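Nimham 출력지원 티켓 1494
제목: Clasodville 지점 대형 프린터, 회색이 분홍으로 나옴
등록: 2021년 11월 11일 목요일
등록자: Slamet Tuhumury
담당: Percy Betancur
상태: 진행중 (우선순위 높음으로 변경)

증상
회색이 분홍끼 돎. 연한 회색일수록 심함. 진한 회색이랑 검정은 멀쩡. 빨강 노랑도 그냥 볼 만함. 어제 퇴근 전까지 정상이었고 오늘 아침 첫 장부터 이럼. 같은 파일, 같은 용지 설정. 작업자도 같음(나).
고객 납품분 25장 걸려 있음. 내일 오전에 찾으러 온다고 함. 급함.

환경
프린터: 대형 잉크젯, 통로쪽에 있는 거. 창가쪽 거 아님
RIP: Andum, 지난주에 자동 업데이트 됨
용지: El Ouafi 반광택 롤, 오늘 아침 새 롤로 교체
잉크: 마젠타만 이번주에 교체, 나머지는 반 이상 남음
PC: 출력실 2번

지금까지 해본 것 (Slamet)
- 노즐 체크. 시안에서 두 줄 끊김. 일반 청소 한 번 하고 다시 찍으니 다 나옴. 색은 그대로 분홍.
- 프린터 껐다 켬. 변화 없음
- Andum 재시작. 변화 없음
- 다른 파일로 출력. 똑같이 분홍
- 강력 청소는 안 함. 잉크 아까워서. 필요하면 말해주세요

Percy Betancur:
봤음. 몇 가지 확인 부탁.
첫째, Andum에서 용지 프로파일 뭘로 잡혀 있는지. 화면 이름 말고 작업 속성 열어서 실제 파일명까지.
둘째, 새 롤 포장지 라벨. 버리지 말고 품번 적어주세요.
셋째, 회색 계단 차트 한 장. 공유폴더 '점검용'에 있음. 색상 관리 끄고 한 장, 켜고 한 장.
강력 청소는 하지 마세요. 노즐 다 나왔으면 청소로 해결될 문제 아님.

Slamet Tuhumury:
프로파일은 '반광택_기본'으로 돼있음. 원래 우리 쓰던 건 '반광택_지점'인데?? 목록에는 있는데 선택이 풀려 있었음. 업데이트 때문인가.
라벨은 포장지 이미 버림. 쓰레기통 뒤져서 찾음. 품번 끝자리가 지난 롤이랑 다름. 지난 롤은 심지에 적어놓은 거 있어서 비교함.
차트 찍는 중.

Slamet Tuhumury:
차트 결과
색상 관리 끔: 밝은 쪽 칸이 약간 붉음. 심하진 않음
색상 관리 켬: 밝은 쪽 전부 분홍. 눈으로 바로 보임
그럼 프로파일 문제 맞죠?

Percy Betancur:
반은 맞음. 끈 상태에서도 붉으면 바탕이 이미 틀어진 거고 프로파일이 그걸 더 키우는 중.
일단 '반광택_지점'으로 바꾸고 같은 차트 한 장 더. 바꾼 다음에 Andum 대기열 비우고 작업을 새로 올려야 함. 예전 작업 다시 출력 누르면 옛날 설정 그대로 물고 감. 저번에 이걸로 오후 다 날림.

Slamet Tuhumury:
바꿈. 대기열 비움. 새로 올림.
좋아졌는데 아직 분홍. 절반쯤 빠진 느낌. 납품 못 나감.

Fulgencio Orozco:
끼어들어서 미안. 창가쪽 프린터로 돌리면 안 되나요? 거긴 오늘 오전에 회색 정상으로 나왔는데.

Percy Betancur:
폭이 안 나옴. 이번 건 폭 900 mm짜리라 통로쪽에서만 됨. 그래도 비교용으로 차트 한 장은 창가쪽에서 뽑아주면 좋겠음. 용지는 통로쪽 새 롤에서 잘라서.

Fulgencio Orozco:
뽑음. 창가쪽도 새 용지 쓰니까 밝은 회색이 살짝 따뜻해짐. 통로쪽만큼은 아님. 창가쪽 원래 용지는 괜찮음. 두 장 나란히 놓고 봐야 보이는 정도.

Percy Betancur:
오케이. 그럼 용지도 원인 중 하나로 봄. 정리하면
1. 업데이트 때 프로파일 선택 풀림 (확인, 복구함)
2. El Ouafi 새 롤 품번이 다름, 코팅이 바뀌었을 가능성
3. 마젠타 카트리지, 아직 모름
3번 봅시다. 카트리지 뺐다가 다시 꽂고, 유효기간 보고, 흔들지는 말고. 그리고 헤드 정렬 자동 말고 수동으로.

Slamet Tuhumury:
유효기간 문제없음. 다시 꽂음. 정렬 수동으로 했고 두 칸 어긋나 있어서 맞춤. 글자 가장자리는 깨끗해졌는데 색은 변화 없슴.
실제 그림으로도 한 장 뽑아봤음. 모니터에서는 식탁 상판이 연회색, 화분은 주황, 잎은 밝은 초록. 종이에서는 상판이랑 흰 그릇 쪽만 분홍으로 뜨고 주황은 거의 차이 모르겠음.

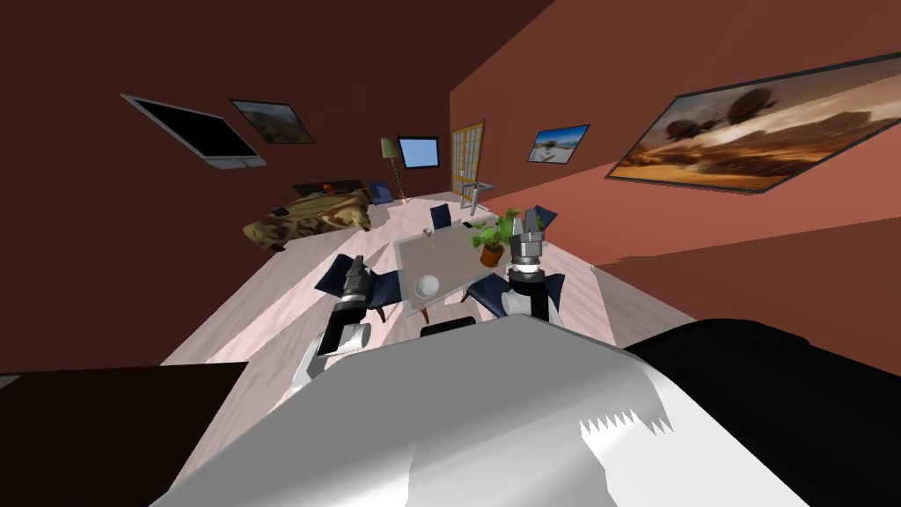

Diệp Thân: 연회색만 뜨고 진한 색은 버티는 거면 잉크 총량 말고 라이트 마젠타 쪽 선형화부터 보세요. 우리 쪽도 Andum 업데이트 뒤에 선형화 값이 초기화돼서 똑같이 나왔음. 프로파일을 지점용으로 되돌려도 선형화는 따로 안 돌아옵니다. 메뉴에서 용지 설정 > 보정 기록 들어가서 마지막 날짜 비어 있으면 그거예요.

Slamet Tuhumury:
비어 있음. 전부 비어 있음

Percy Betancur:
찾았네. Diệp 고마워요.
순서대로 하세요.
1) 새 롤 끝부분 조금 잘라내고 다시 물리기
2) 보정 > 선형화 > 새로 만들기. 이름은 '반광택_새롤'. 옛날 이름 덮어쓰지 말 것
3) 차트 출력 후 20분 말리기. 급하다고 바로 재면 값 틀림
4) 측색기 흰 타일 보정하고 차트 측정
5) 저장, Andum 재시작, 대기열 비우기
6) 회색 계단 차트 다시
측색기는 서랍 두번째 칸. 케이블 헐거우니까 손으로 잡고 재요.

Slamet Tuhumury:
3번까지 함. 말리는 중. 밥 먹고 옴.

Slamet Tuhumury:
측정 첫번째 실패. 중간에 연결 끊김. 케이블. 포트 바꿔서 다시.
두번째 성공. 저장함.
회색 계단 차트: 분홍 거의 없음. 제일 밝은 두 칸만 아주 약간 따뜻함. Fulgencio도 와서 봤는데 이 정도면 괜찮다고 함.

Percy Betancur:
남은 건 종이 자체 색일 거예요. 용지 빈 부분하고 옛날 용지 조각 같이 놓고 보세요. 형광등 말고 표준 조명 아래서.

Slamet Tuhumury:
맞네요. 새 용지가 바탕부터 조금 누르스름함. 옛날 게 더 푸른 흰색.
고객한테 전화함. Abdelkrim Ait Ali 님. 한 장 먼저 보고 결정하겠다고 하심. 퇴근길에 들르신다고.

Slamet Tuhumury:
보고 가심. OK 받음. 전에 받은 것보다 살짝 따뜻한데 벽에 따로 거니까 상관없다고. 다만 다음 주문부터는 예전 용지로 해달라고 하심.
25장 출력 걸어놓음. 첫 장, 중간 장, 마지막 장 비교할 예정.

Percy Betancur:
좋아요. 출력 중에 Andum 업데이트 창 뜨면 '나중에' 누르세요. 자동 업데이트는 내가 원격으로 꺼둠. 다른 지점들도 보정 기록 비었는지 확인 요청 돌리겠음.

남은 일
- El Ouafi에 품번 변경 건 문의 (Fulgencio). 옛 품번 재고 있으면 다음 주문용으로 확보
- 측색기 케이블 주문 (Percy)
- 창가쪽 프린터도 보정 기록 확인. 아직 안 봄
- 보정 파일 공유폴더에 백업. 지금까지 백업본 없었음
- 롤 교체할 때 품번을 교체 대장에 적기. 칸 하나 추가 (Slamet)
- 1월 정기점검 때 선형화 다시

Slamet Tuhumury:
출력 끝. 세 장 비교했고 차이 안 보임. 한 장은 모서리 눌려서 다시 뽑음, 이건 롤러 자국이라 색이랑 무관. 포장은 내일 아침에.
창가쪽 보정 기록도 봤는데 거긴 날짜 남아 있음. 업데이트가 아직 안 된 버전이었음.

Percy Betancur:
창가쪽은 그대로 두세요, 업데이트 금지. 티켓은 용지 회신 올 때까지 열어둠. 우선순위는 보통으로 내림.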